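Last updated: June

Wrist view or head view for evaluating a door policy in simulation?

Heather Gourlay
I am replicating the Zavala evaluation method with our own policy, Skistolel. Scoring is by door angle at the end of each episode, over 455 episodes. Two things look wrong.

1. In the wrist view, the open fingers get close under the lip of the green unit and little else is in view but floor and tile. 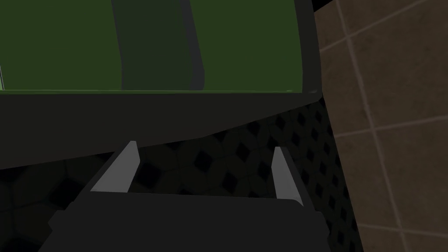

2. Success depends heavily on the wrist camera pose at the start. With the divider and compartment floor in view, as below, the score is 12 points higher.

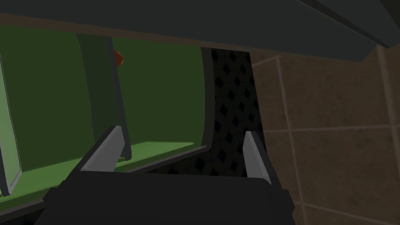 Chaminda Talukder
Your second item is a known effect. Fix the start pose before comparing anything, or you are measuring the pose. I would also drop final door angle as the only score. Log handle contact separately, and check it against the head view, where the gripper and the grey bar handle can be seen together.

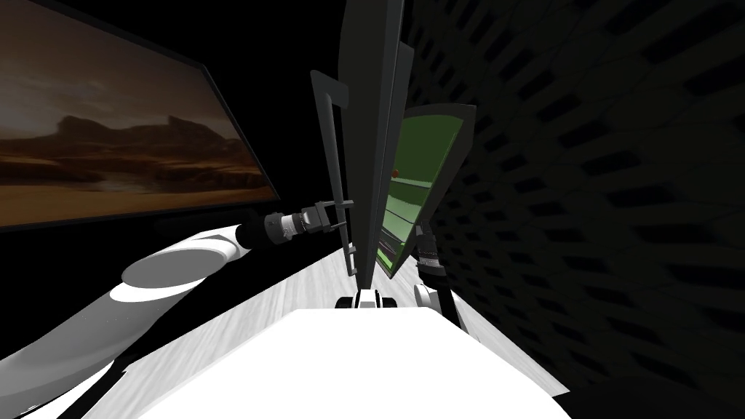
Dulce Mendoza
Agree on contact logging, less so on a fixed pose. Sample 30 start poses and report the spread. We did this with Erkov over 1,266 episodes and the ranking of two policies swapped. Seeds must be shared between policies.

Yatziri Magaña
Which version of the simulator? I had odd scores as well until I updated.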